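Laborbuch Skenik, August
Station Schreibtisch, Aufgabe »Ordnen«
Eintrag: O. Kelemen, Ergänzungen Z. Trnka

9:40
Aufbau wie gestern, Tischposition am Klebeband geprüft. Greifer links und rechts eingeschaltet, Zeitabgleich beider Ströme ok. Firmware nicht angefasst. Brikiteo läuft auf dem zweiten Rechner, Plattenplatz reicht bis morgen Mittag, danach auf den Senley-Speicher umkopieren.

Stand vor Beginn: 1964 Episoden im Datensatz, davon 379 mit Szenenvariante C. Variante C bleibt unterrepräsentiert, deshalb heute nur C.

10:15
Erste Serie, 14 Episoden. Zwei verworfen: Bediener hat die Startpose nicht gehalten, die Segmentierung schneidet dann zu spät. Regel nochmals für alle: beide Greifer offen, eine Sekunde Ruhe, dann erst anfahren. Am Ende dasselbe.

Auffällig: Pose links springt, sobald der Markerwürfel stark zur Tischkante gedreht wird. Sprung in der Größenordnung Zentimeter, nur einzelne Bilder, Filter fängt das meiste ab. Rechts kein Befund. Verdacht auf Reflexion an einer Würfelfläche. Mit mattem Druck gegenprüfen, Tolentino hat die Bögen noch nicht geliefert.

11:30
Kalibrierung links wiederholt. Reprojektionsfehler unverändert, also nicht die Ursache.

Zdislava: Bitte die Kabel vor jeder Serie neu legen. Zug am Kabel verändert die Handhaltung, und das sieht man später in den Trajektorien als Versatz nach unten. Bei den Episoden von letzter Woche ist das in der Auswertung deutlich zu erkennen.

13:20
Zweite Serie. Objekte bei C: Organizer, Notizbuch, Pflanzen, Kleinteile. Start mit dem Notizbuch, weil flach und am Rand schwierig zu fassen. Anfahrt von der Tischkante her, Finger möglichst parallel zum Buchdeckel. Wer von oben greift, bekommt den Deckel ohne den Block; solche Versuche nicht löschen, sondern als »Fehlgriff« markieren. Wir brauchen sie für den Klassifikator.

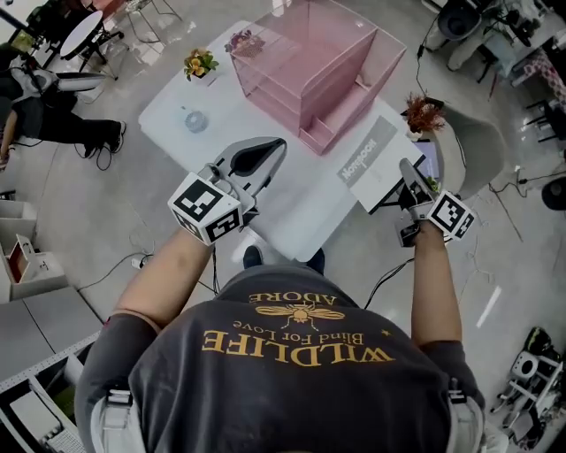 Variante C, rechter Greifer an der vorderen Buchkante, Organizer hinten in der Mitte.

Offen:
– Pinker Organizer ist durchscheinend, Tiefenschätzung dort unbrauchbar. Vorschlag Ottó: Maske über die Fläche legen und im Training ignorieren. Zdislava ist dagegen, will erst sehen, ob das Modell ohne Tiefe auskommt. Test mit 7 Episoden pro Fall, Auswertung macht sie.
– Beschriftung »ablegen« und »einstellen« wird uneinheitlich verwendet. Ab sofort »einstellen« nur, wenn das Objekt in ein Fach kommt.
– Lage des Notizbuchs stärker variieren, bisher fast immer rechte Tischhälfte.

16:05
Daten gesichert, Prüfsummen stimmen. Akkus der Zeitgeber laden. Morgen weiter mit C, Bediener tauschen nach jeder Serie.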